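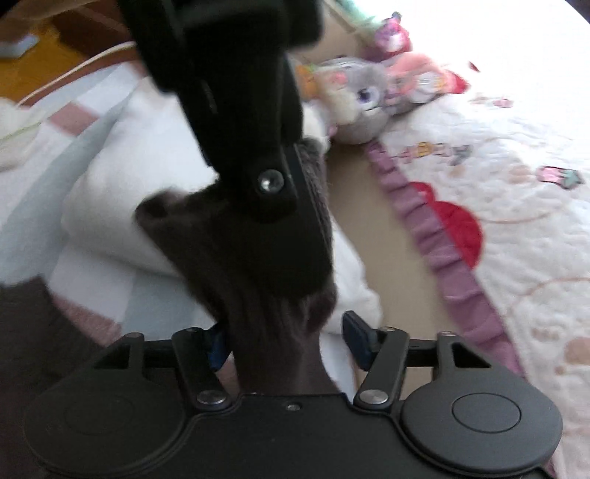 Do I have to iron the sheet before I put it on the bed?
Save yourself the trouble. Pull it tight while it's still a little damp from the line and most of the creases go. The ones that stay will be under you anyway.

Trindard Striped Bed Sheet

We stock three sheets and this is the one we get the most mail about, so a few facts before you spend money. It's cotton, woven plain, with an elastic hem on all four sides. The catalog from Trindard calls it "hotel grade." I have asked them twice which hotel and have had no reply, so we left the phrase off our label.

What we can say is what we saw. Oana Marinescu had 12 of them washed all winter at the Cuesta guesthouse, and the stripes held up better than the elastic did. Two hems went slack by January. Trindard has changed the elastic since – we'll believe it when the next batch has been through a winter too.

Fits mattresses up to 12 inches deep. The label says 14. Don't try 14.

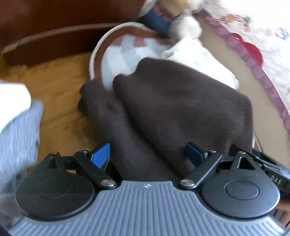

How should I fold a thick brown throw so it doesn't slide off the bed?
Fold it in thirds the long way and lay it across the foot with the open edge toward the headboard. A tight roll looks nice for an hour and then ends up on the floor.

Throws and pillows to go with it

The Fasus throw is heavy and it sheds. The maker says shedding stops after the first wash. Ours stopped after the fourth. Wash it alone, cold, and don't put it anywhere near a white pillowcase until you've done that.

The Trinuneo pillow is sold as "never flat." It goes flat. It also comes back if you shake it hard from both ends, and at this price I can live with that. Adoración Barrios, who buys for us, prefers the firmer one and thinks I'm too easy on this one.

Thread count: 200. You will see 2000 printed on sheets elsewhere – ask how they counted.

Returns are accepted unwashed, in the bag. Questions about sizes go to Olaia Calvo at the shop desk, mornings only.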